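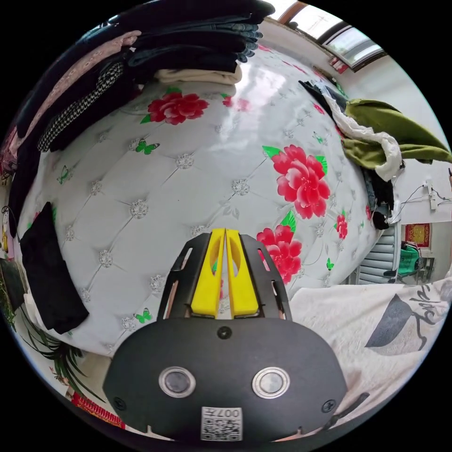 작업노트 · 토요일 · 모란 덮개와 옷 개기

홈 / 작업노트 / 원단 / 수선 / 공지
검색어를 입력하세요 검색

오전부터 새 덮개 위에서 옷을 갰다. 흰 바탕에 큼직한 붉은 모란이 찍힌 그 덮개다. 처음 펼쳤을 때는 너무 화려한가 싶었는데 막상 깔고 보니 방 분위기가 확 산다! 다이아몬드 퀼팅 소파처럼 보이게 인쇄한 무늬라서 주름선이 가는 회색으로 지나가고, 선이 만나는 곳마다 크리스털 단추가 그려져 있다. 진짜 단추인 줄 알고 손톱으로 긁어 봤다는 건 비밀로 하려 했으나 경태 씨도 똑같이 긁었다고 한다. 왼쪽 위 초록 나비는 Eirlys가 제일 먼저 찾았다. 나는 꽃만 보느라 한참 몰랐다.

개면서 알게 된 것들을 적어 둔다.

무늬가 자 노릇을 한다. 회색 주름선이 비스듬히 교차하니까 소매를 접어 넣을 때 선에 맞추면 양쪽 각도가 비슷하게 나온다. 대한 씨가 먼저 시작했고 나도 따라 해 봤는데 줄자 꺼내는 것보다 훨씬 빠르다. 다만 선 간격을 치수로 믿으면 안 된다. 한 칸 재 보고 옆 칸을 쟀더니 값이 달랐다(내가 비뚤게 쟀을 수도 있음, 다시 재기).

미끄럽다. 윤이 나는 면이라 얇은 옷은 손바닥으로 밀면 통째로 도망간다. 한 손으로 밑단을 누르고 다른 손으로 접으면 괜찮다. 안감 있는 옷은 밑에 면 수건을 한 장 깔고 하니 얌전해졌다. 쌓아 올릴 때도 맨 아래 옷이 슬금슬금 움직여서, 두꺼운 것을 밑에 두는 쪽으로 순서를 바꿈.

빛 반사. 흰 바탕이 번들거려서 조명이 한 군데 세게 맺히고, 연한 붉은 꽃 하나는 그 자리에서 거의 하얗게 날아간다. 실밥 검사는 그쪽에서 하지 말 것. 흰 실이 정말 안 보인다. 반대로 검은 천은 어디에 놓아도 먼지가 잘 보여서 기분이 좋을 정도였다. 돌돌이로 밀고 10분 뒤에 다시 봤는데 또 있었다. 검은 천의 숙명인가 보다.

옷더미는 모란 위쪽으로 모아 두기로 했다. "큰 꽃 위쪽"이라고만 하면 다들 바로 알아듣는다. 예전 민무늬 덮개일 때는 "거기 말고 저기"를 몇 번씩 했는데, 꽃이랑 나비가 있으니 자리 이름이 저절로 생겼다. 너무 편하다!! 대한 씨는 벌써 나비 자리를 자기 가위 자리로 정해 버렸다.

접는 방식은 아직 의견이 갈린다. 경태 씨는 세로 삼등분 후 반, 나는 반으로 접고 소매를 뒤로. 두 가지로 각각 쌓아 보니 삼등분 쪽이 모서리가 곧고, 내 방식은 카라가 덜 눌린다. 티셔츠는 경태 씨 방식, 셔츠는 내 방식으로 가자고 했고 스웨터는 결정 못 함. Eirlys는 스웨터는 돌돌 말아야 한다고 강력히 주장하는 중. 다음에 말아 놓고 하룻밤 둬 볼 예정.

닦는 법: 미지근한 물 묻힌 행주로 한 번, 마른 수건으로 한 번. 초크 가루는 그걸로 충분히 지워졌다. 다리미는 절대 이 위에 올리지 않기. 다림질은 옆방 판에서만.

남은 일
- 주름선 간격 다시 재기
- 면 수건 한 장 더 가져다 놓기
- 스웨터 말기 비교
- Lekota 상자에 넣을 옷이랑 수선 보낼 옷 나누기 (오늘은 섞여 있음)
- 병철 씨한테 같은 덮개 파는 곳 물어보기. 집에도 하나 깔고 싶다

문의: Vorkovbridge 작업실 게시판 | © Vorkovbridge 작업실 | 맨 위로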